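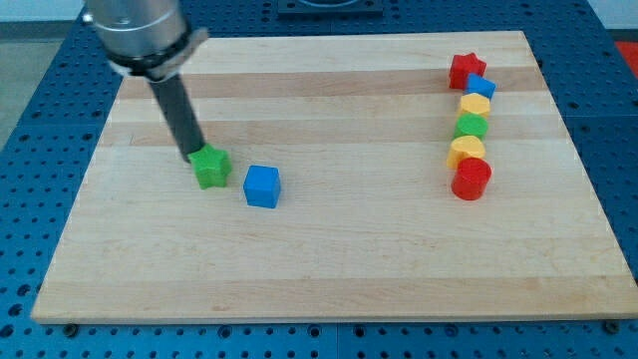

Green star and blue cube on the cutting board.

Nov 13, 2024

I finally finished copying my grandmother's recipe cards into one file. There are 141 of them, and I started in February, so it has taken me most of the year. I did a few at a time after dinner and skipped the whole summer.

The cards came in a tin from the Hinds department store. She wrote on both sides and used the margins when she ran out of room. A lot of them have no title. I had to work out from the ingredients whether I was looking at a bread or a cake, and in 4 cases I still don't know.

The measurements were the slow part. She used a coffee cup for flour, and the cup is long gone. My aunt thought it held a bit less than a regular measuring cup. I made the Sturnska rye loaf twice to test that and the second one came out close to what I remember, a little dense in the middle. I wrote down the weights from that one and used them for the other breads.

Most of the recipes are for plain food. Cabbage soup, three kinds of dumplings, potato cakes, a lot of things with sour cream. There is a plum cake she says she got from a neighbor in Iveck, with a note that the neighbor used too much sugar. She crossed out the amount and wrote in a smaller one, then crossed that out too and went back to the first.

I typed everything the way she wrote it and put my own notes underneath in brackets. I fixed the spelling only where it would confuse someone. The file is 658 lines without my notes.

My cousins have asked for printed copies. The print shop in Flundimari does spiral binding, and I like that better for a cookbook because it stays open on the counter. I need to call them and ask about paper. I would also like to scan the cards themselves, at least the ones with her drawings of how to fold the dumplings. I tried to explain the fold in words and gave up after half a page.

Next I'm making the plum cake, with the full amount of sugar.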